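Adwoa Sulemana
Thread: what wire hangers do to a wardrobe rail over a year, and how to work out whether your rail is up to it. Notes from refitting the one in our back bedroom in Ilville.
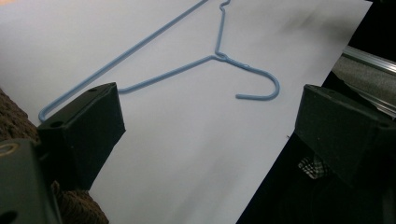
Plastic-coated wire hanger, light blue. Twisted neck just under the hook.

1/ Start with the load. A wardrobe rail carries a spread load along its length plus whatever you hang in one lump at the end. Winter coats are the lump. Weigh a few on a luggage scale before you buy anything.

2/ My heaviest coat, with its hanger, pulls the same as a whole run of shirts. I had it in the middle of the span, the worst place for it. Coats now live next to the end bracket.

3/ Sag depends on the span far more than on the load. Double the load and you double the sag. Double the span, with the same clothes per metre, and the sag goes up sixteen times. People buy a thicker rail when a centre bracket would have done.

4/ Oval tube is stiffer than round tube of the same width if you mount it with the long axis upright. Mounted flat it is worse. The previous owner of this house mounted it flat.

5/ Our span is a bit over a metre, so I cut the new rail into two lengths of 700 mm with the bracket between them, and trimmed each to fit. Cut long, file back. A rail that is 3 mm short will drop out of its socket the first time somebody drags a coat off it.

6/ Brackets. The ones in the Stiltar kit are fine. The screws in the Stiltar kit are not. They are too short to get a decent bite through chipboard with a melamine face. I replaced them with 4 x 16 mm and checked that they did not come through the other side.

7/ Chipboard strips easily. Pilot hole, hand screwdriver, stop when the head seats. If the hole has already gone, move the bracket up by 20 mm and fill the old one. Packing it with matchsticks holds for a month or so under a real load.

8/ Now hangers. The wire type takes up very little rail. I can get nearly twice as many on a length as I can with shaped wooden ones. That is the whole argument for them, and it is also how rails get overloaded.

9/ The twisted neck is where the two ends of the wire are joined. On a cheap one the twist is short and the shoulders can rotate against the hook. A longer twist holds its angle better. Grip the hook, turn the shoulders, and see how much play there is.

10/ Coating matters for two reasons. Bare steel will mark a pale shirt if the cupboard is damp. A coated wire also has more grip, so wide necklines stay put a little longer. Once the coating splits at a bend, bin the hanger, as rust starts under the split and creeps along.

11/ Shoulder bumps in knitwear come from a small contact area. The wire is thin, so all the weight of the jumper sits on a line. No coating cures that. Fold knitwear. I have gone over this with Danilo more than once and his jumpers are still on the rail.

12/ Spacing. I leave a gap of 10 mm between garments, measured with a bit of scrap ply. It felt wasteful for the first week. The creases along the sleeves have mostly gone and I can slide things sideways with one hand.

13/ Reply to Danilo Umali, who asks whether a tension rail would have saved all this. For a light load in an alcove with solid walls, yes. Between two chipboard panels it pushes them apart, and then the doors stop lining up. Ours were out by 4 mm when we moved in.

14/ Someone else asked about the Dorkus pull-out rail. I had one in the last flat. The runner is good, but it hangs from the top panel, so every coat is pulling on the screws. Through-bolt it if you can live with seeing the bolt heads.

15/ I measured the sag again in September, steel rule against a taut string, rail fully loaded. Less than 1 mm on either side of the bracket. The old rail was down by 11 mm at the centre.

16/ Parts used: one length of oval tube, two end sockets, one centre bracket, eight screws, a rubber strip under each socket to stop the rattle. The hall cupboard is next and has no back panel, so the fixings will be different.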